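Avis sur le kit de préhension Drarico, utilisé par le club de robotique Jisesen

Le présent avis porte sur l'emploi du kit Drarico dans le cadre du projet annuel du club, consacré au tri et au rangement d'articles de papeterie. Il s'adresse aux enseignants et aux responsables d'atelier qui envisagent un achat pour des groupes d'élèves de lycée.

L'exercice retenu consiste à saisir un surligneur, à le maintenir à la verticale puis à le déposer. Les doigts noirs du préhenseur conviennent aux corps minces, y compris lorsque le plastique est translucide.

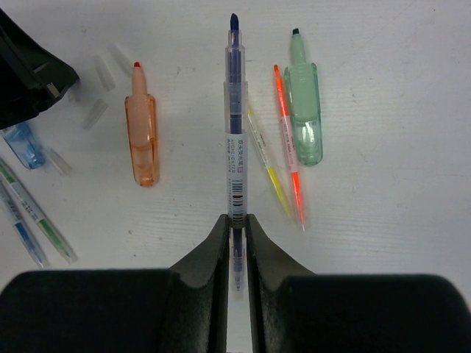 La documentation, en revanche, demeure insuffisante. Le chapitre relatif au réglage de la force de serrage tient en une page et renvoie à un logiciel dont l'interface n'est pas traduite. Les élèves ont dû établir leur propre tableau de réglages, ce qui a occupé deux séances en juillet. Le club tient ce tableau à la disposition des établissements qui en feraient la demande.

Le travail à deux préhenseurs constitue la partie la plus formatrice du programme. Il oblige les équipes à convenir d'un ordre de passage et à surveiller le cheminement des câbles, point sur lequel la notice reste muette.

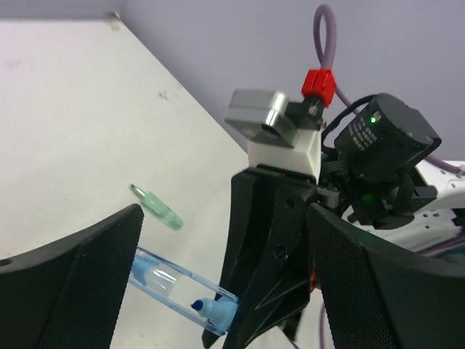 Avis rédigé par Wenjie Fang
Club Jisesen, section robotique
Publié le 9 août 2024

Le prix de 400 euros par préhenseur paraît justifié pour un usage partagé. Il convient d'y ajouter 20 euros pour un jeu de doigts de rechange. Le kit concurrent de Beva, examiné au cours de la même période, est mieux documenté, mais ses doigts plus larges se prêtent mal aux objets fins.

Le club recommande donc le kit Drarico aux groupes déjà encadrés par un enseignant familier de la programmation. Pour une première année, le modèle Beva reste préférable.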